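4.2 Clutter trials

The second half of the Millulcombe course asked student teams to pick toy objects out of a metal bin, using an arm they had programmed themselves since October. Each team was allowed 200 attempts. The best of them, team Jalent, reported 281 successful picks across two rounds, but we treat that number with care. Teams scored their own runs, and an object that was lifted and then dropped back into the bin was sometimes logged as a success and sometimes not.

We are also not convinced that the object set tests what the course handbook says it tests. The handbook calls the items "varied in shape and stiffness." They are certainly varied in color, and a method that does little more than find bright blobs could do well on many of them. Dark items are a fairer check - and the logs give no separate score for them. 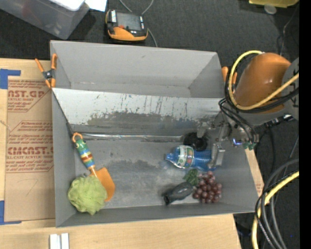

Figure 7. Bin with toy objects during a clutter trial; gripper over the blue bottle and a round black object. Orange clamps at the bin's edges.

The bin itself raises a further question. Its walls slope outward, so an item near the side may need a different approach from one on the flat floor. Only team Gemeck recorded where each attempt was made, and its notes cover just 18 attempts. Team Hlongwane claimed that wall picks were "no harder," but gave no data in support. Until positions are logged for every attempt, we would not rank the teams on these results, and we see little reason to read the gap between first and second place as a difference in skill.

Contact: Millulcombe Robotics Course Office | Dec 14, 2025 | Back to top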